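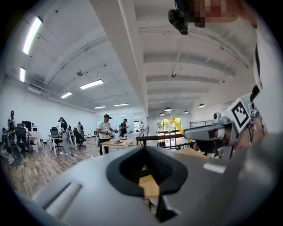
Facilities Service Desk — Wultetden Building, Level 2
Request type: Lighting and furniture
Subject: Glare and uneven light over tables, open office area
Status: Closed, with one item carried over
Priority: Normal
Submitted by: Level 2 tenant representative
Assigned to: Building Services, Electrical

Original request

We wish to report a continuing problem with the lighting in the open office area on Level 2. Staff seated at the light wooden tables on the side of the long fluorescent fixtures report strong glare off the tabletops during the afternoon. Staff on the other side of the beam, toward the pendant lamps at the back, report that the light there is too dim for reading printed material. Both complaints have been made repeatedly since the tables were rearranged in March.

A faint hum has also been reported. It is heard most clearly at the table closest to the large duct, and staff are not certain whether it comes from the lights or from the air system. We ask that Building Services attend and advise.

The tables are also used at lunch, and we would prefer that any work be carried out before 11:30 a.m. or after 2:00 p.m.

Service Desk response

Your request has been received and assigned to Building Services, Electrical. Before a technician attends, please supply the following information:

Which wall switches are normally on during the afternoon.
Whether the hum continues when the fluorescent fixtures are switched off.
Whether any table has been moved from the position shown on the floor plan issued to tenants.
Whether the window blinds are normally open or closed at the time of the glare.

Please do not stand on tables or chairs to inspect a fixture. If a fixture flickers, gives off a smell or shows discolouration, switch off the bank at the wall and telephone the desk directly.

Tenant reply

The answers to your questions are as follows.

All switches are normally on. The panel by the entrance has four, and the labels on two of them have worn away. The general practice is to press everything in the morning and leave it until the last person goes home.

The hum stops when the second switch is turned off. It was tested twice, once at 8:00 a.m. and once after 5:00 p.m., with the same result. The air system was running on both occasions.

Two tables have been moved. They previously stood closer to the pendants and were brought forward to leave a wider path to the kitchenette. The path is a great improvement and we would be reluctant to give it up.

The blinds are closed in the afternoon. Opening them makes no difference to the glare complained of, although it does help the back tables somewhat on a clear day.

Service Desk response

Thank you. The result for the second switch suggests a worn ballast in one of the fluorescent fixtures on that circuit. A technician will attend at 2:30 p.m. to inspect both the fixtures and the pendants. Please ensure that the tables under the long fixtures are cleared of food, dishes and personal items by that time. A ladder will be set up on the duct side and the area beneath it will be closed off with cones.

Technician's report, first visit

Attended at 2:30 p.m. Tables on the duct side had been cleared. One plate was moved to the kitchenette counter by the technician.

Switch 1 controls the fixtures along the wall. Switch 2 controls the fixtures nearer the middle of the room. Switch 3 controls the pendants. Switch 4 controls the small round fixtures, which are on a separate circuit and were left on throughout the visit.

Hum confirmed on switch 2. Covers removed in turn and the noise traced to a single ballast, which was warm to the touch and vibrating against its mounting plate. The plate screws were tightened and the noise dropped but did not stop. Ballast to be replaced. The part is not carried in the van and has been ordered through Hanrahan, our electrical supplier.

Light levels were then checked at table height with all switches on. The reading under the long fixtures was well above the level recommended in the tenant handbook for desk work. The reading at the back table, under the pendants, was below it. The lamps in the pendants do not match one another. Two are of an older, lower output type and appear to have been left in place when the others were last changed.

The glare is a result of table position. The tabletops have a smooth finish, and the relocated tables now sit directly below the fixtures. A person seated facing the wall receives the reflection straight on. Turning the table a quarter turn removed most of it. This was tried with one table and the table was then put back, as no one was present to approve the change.

The duct was checked by hand. No vibration. No further action on the duct.

Service Desk response

Based on the technician's report, the following work is proposed:

1. Replace the faulty ballast on switch 2.
2. Fit matching lamps in all of the pendants.
3. Relabel the switch panel.
4. Turn the two relocated tables a quarter turn, keeping the present path to the kitchenette.

Items 1 to 3 fall under base building maintenance and will not be charged to the tenant. Item 4 is at the tenant's discretion. The path must remain at least 100 centimetres wide at its narrowest point.

Tenant reply

Items 1 to 3 are approved. With respect to item 4, staff turned both tables this morning at 9:15. The narrowest point of the path was measured afterward and found to be 118 centimetres. Those who sit there report that the glare is much reduced, although one colleague at the end seat still notices it when using a glossy notebook.

We would also like to ask whether the fluorescent fixtures could be put on a dimmer. Most of the work at these tables is done on screens or with small devices held in the hand, and full brightness is seldom needed after lunch.

Service Desk response

The existing fixtures cannot be dimmed with the ballasts now installed. A dimmer would require that every fixture on the circuit be converted, and this would be treated as a tenant improvement. A quotation can be requested from Tiltis, the contractor approved for electrical alterations in this building. Please allow 18 working days for a reply.

In the meantime, we recommend leaving switch 1 off in the afternoon and comparing the result. The fixtures on switch 2 are sufficient for the tables in their new position.

Technician's report, second visit

Attended at 7:30 a.m. Ballast replaced. Cover cleaned and refitted. No hum after 48 minutes of running with the air system on.

Pendant lamps replaced as a full set, Vametti warm white. The reading at the back table is now within the handbook range. The old lamps were removed from site for recycling.

Switch panel relabelled from left to right: Wall, Centre, Pendants, Small round. The old adhesive was taken off with cleaner and the plate wiped down.

A slight buildup of dust was noted on top of the large duct and along the upper edge of the beam. It has no effect on the lighting but may fall when covers are removed. Referred to Cleaning Services as a separate item.

Tenant reply

We confirm that the hum has stopped and that the back table is now comfortable for reading. Leaving the wall fixtures off after lunch has been well received, although several staff who arrive from the brighter corridor comment that the room seems dark for the first few minutes.

We will not proceed with the dimmer quotation at this time. Please keep the dust item open. We would ask that the cleaning be done outside office hours — the tables below are in use for most of the day and cannot easily be covered.

Service Desk closing note

Lighting items completed and closed. High dusting of the duct and beam has been carried over to Cleaning Services, to be scheduled after 6:00 p.m., with notice to the tenant beforehand. Should the hum return, please reply to this ticket within 50 days and it will be reopened under the same number. After that period a new request should be submitted.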